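Folia tablecloth and ribbed runner set
Reviewed by Kelly Haslam, 2018-03-17

I bought the Folia set in October to replace a plain cloth that had gone gray in the wash. It comes as two pieces, a white tablecloth printed with trees and a teal runner, folded together in one sleeve. Mine came from the Heywood shop in Pevville.

The cloth has been on our table most days for five months and washed 13 times at a cool setting. The print has faded slightly on the side nearest the window. The pink edge has held its color. A coffee spill came out with dish soap, but beet juice left a faint mark that I now keep under the runner.

It needs ironing. Dried on a line, the creases stay in for days, and a low dryer setting only helps a little. The runner needs no ironing, though crumbs settle between the ribs and have to be shaken out outdoors.

The runner slides if you pull a heavy dish across it. I lift dishes now. 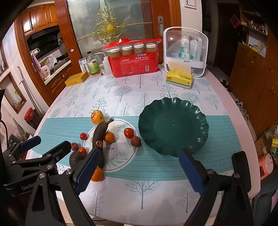
Everyday use

The trees are gray-green and quiet enough that mixed plates look fine on them. I have a fluted dark green plate and a white one with leaves, and both sit well on the teal. Fruit left out on the runner shows up nicely, tomatoes especially.

I would buy the cloth again. The runner I could take or leave, and I wish the two were sold separately.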